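夜の十時を過ぎると、仕分け室は急に広くなる。

昼のあいだは台車が行き来して、通路の真ん中に立っていると誰かの肘がぶつかるような部屋なのに、夜番の時間になると、わたしと先輩と、ラジオの低い音しか残らない。わたしはこの時間がものすごく好きだ。好きだと言うとたいてい変な顔をされるけれど、好きなものは好きなのだからしかたがない!

アカンダの港町に越してきて、最初に見つけた仕事がここだった。クメロという会社の、坂の下にある倉庫の一階。面接のときに「細かいものは平気ですか」と聞かれて、「大好きです」と答えた。ほかにはほとんど何も聞かれなかった。次の金曜日から来てくださいと言われて、帰り道に長靴を買った(長靴はいらなかった。床は乾いているし、みんな運動靴だ)。

仕事は、部品を分けること。白いの、黒いの、透明なの、ばねの入ったの、何に使うのかいまだにわからないの。ベルトの上を流れてくるものを拾い、青い箱に入れる。箱がいっぱいになったら札をつけて棚に上げる。それだけだ。それだけなのに、毎晩なにかしら新しいことがある。

たとえば音。白い部品は、箱の底に落とすとコツンといって、重ねるとカシャンという。黒いのはもっと鈍くて、木の実みたいな音がする。透明なのは音までどこか透けている気がする。はじめのひと月は目で分けていたのに、五月に入ったころから、耳でも分けていることに気がついた。気がついた晩は嬉しくて、休憩のとき先輩に話した。先輩はおにぎりの包みをほどきながら、

「そのうち指でもわかるようになるよ」

と言った。

指! わたしはその晩ずっと、自分の指のことばかり考えていた。

先輩はこの部屋に長い。棚の一番上の段に古い札が一枚貼ってあって、そこに「3782」と書いてある。一晩で分けた数の、この部屋での最高記録なのだそうだ。誰が出したのかは書いていない。聞いても先輩は「さあねえ」と言うだけで、でもそのとき必ず、ちょっとだけ背すじが伸びる。わたしは先輩だと思っている。

わたしの数はというと、最初の晩が102だった。帳面に書くとき、字が小さくなった。それが先週、初めて1025になった。四けた! 記入欄からはみ出しそうに大きく書いたら、先輩が横からのぞいて、赤鉛筆で丸をつけてくれた。小学校以来の丸だった。家に帰っても眠れなくて、台所で食パンを三枚焼いて食べた。

今夜の荷は、ステレントという船便で着いた白い部品だった。四角くて、真ん中に大きな丸い穴があいている。手に取ると思ったより軽い。穴に親指をかけると、ちょうどよく持てる。部品のくせに、持たれるのを待っていたみたいな形だ。こういうのに当たった晩は、はじめからいい晩に決まっている。

「これ、何になるんでしょうね」

「窓じゃないの」

「窓?」

「小さい家の窓」

先輩はまじめな顔のままだった。わたしは笑ったけれど、それからはもう窓にしか見えなくなった。四角い枠に、丸い窓。向こう側に台所があって、やかんが鳴っていて、誰かが猫を呼んでいる。そういう家が何百軒も、暗い海を渡ってここまで来たのだ。

そう思うと、ひとつひとつ箱に入れる手つきまで変わってくる。投げたりはできない。中の人がびっくりする。

窓をのぞいてみた。箱の底が青い。小さい家の外には、いつでも青い海がある。

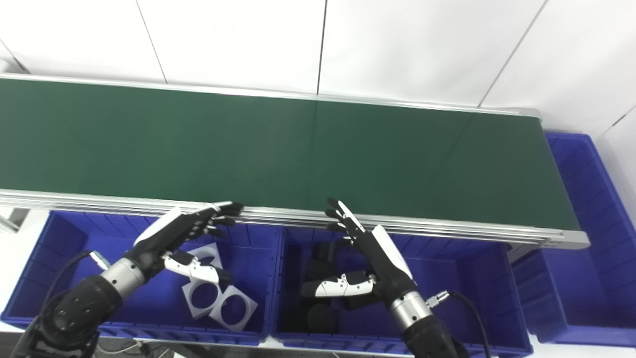 「部品を青い箱に分けるとき、手前の箱と端の箱はどう使い分けるんですか」

「うちの部屋では、すぐ手に取れるものを手前に入れて、端の箱はあとで見直すもののためにあけておくよ」

わたしは帳面の余白にそれを書きとめた。習ったはずなのに、聞くたびに少し違うふうに胸に入ってくるから、先輩の答えは何度でも書くことにしている。帳面の後ろ半分はもう、数より言葉のほうが多い。

「見直すものって、だめなものですか」

「だめとは限らないね。わたしにはわからなかった、っていうだけ」

それも書いた。

日付が変わるころ、休憩になった。部屋の隅の丸椅子に座って、水筒のお茶を飲む。ベルトが止まっていると、緑色が池みたいに見える。魚はいない。でも、いてもおかしくないような緑だ。昼番の人はベルトのことを「川」と呼ぶらしい。動いているときしか知らないからだと先輩は言う。夜番だけが、これが池になるのを知っている。なんだかすごい秘密をもらった気がして、わたしはお茶をもう一杯ついだ。

ラジオは天気予報をやっていた。沖は風が強いらしい。

「アンブリッジのほうは降ってるってさ」

先輩が言った。アンブリッジは先輩の生まれた町で、橋が一本もないのだという。川はあるのに橋がない。だからみんな舟で渡る。学校へ行くのも、豆腐を買いに行くのも舟。

「不便じゃないですか」

「不便だよ。でも、向こう岸の人とは毎朝必ず顔を合わせるからね。仲はいいの」

先輩は子どものころ、渡し舟で切符を分ける手伝いをしていたそうだ。行きの切符は白、帰りの切符は灰色。暗い朝には色なんて見えないから、角の丸みを指でさわって分けたのだと言う。

「それで指なんですか!」

わたしは立ち上がってしまって、丸椅子が倒れた。がらんとした部屋にものすごい音が響いて、ふたりでしばらく笑った。

休憩のあと、わたしは試してみることにした。目をつぶって、箱の中の部品をひとつ取る。まっすぐな辺。角。また辺。それから、丸い穴のふち。つるつるだと思っていたふちに、ほんの少しだけ、引っかかるところがあった。もうひとつ取ってみる。同じ場所に、同じ引っかかり。三つめにもある。四つめには、ない。

目をあけて見ても、四つめはほかのと何も変わらなかった。同じ白で、同じ四角で、同じ丸い穴。電灯に近づけても、裏返しても、わからない。もう一度目をつぶる。やっぱり、ない。

「先輩」

「うん」

「これだけ、さわった感じが違います」

先輩は手袋を外して、わたしの手から部品を受け取った。目はつぶらないで、天井のあたりを見ながら、親指で穴のふちをゆっくり一周させた。それからもう一周。ラジオが次の曲に変わった。

「ほんとだ」

先輩はそう言って、それを端の箱に、そっと置いた。

わたしは、叫び出したいくらい嬉しかった。こんなに小さい引っかかりのあるなしを、わたしの指がちゃんと見つけたのだ。世界中で今夜それを知っているのは、ここにいるふたりだけだ。あの窓の家の人は、何か違う暮らしをしているのかもしれない。やかんではなくて鍋でお湯を沸かすとか、猫ではなくて亀を呼んでいるとか。

それから明け方まで、わたしは目で見て、耳で聞いて、指でさわって分けた。当然、ひどく遅くなった。四時に帳面をつけたら、休憩のあとに分けた数は26だった。26! 最初の晩よりずっと少ない。でも字は小さくならなかった。隣の欄に「ひとつ、違うのがいた」と書き足した。

先輩が赤鉛筆を持ってきて、数のほうではなく、書き足したほうに丸をつけた。

外へ出ると、坂の上の空が白くなりかけていた。風が強い。先輩は自転車のかごに水筒を放りこんで、「あしたは黒いのが来るよ」と言い残して走っていった。

黒いのには、どんなふちがあるんだろう。わたしはポケットの中で小銭をさわりながら、パン屋が開くまで坂の下で待つことにした。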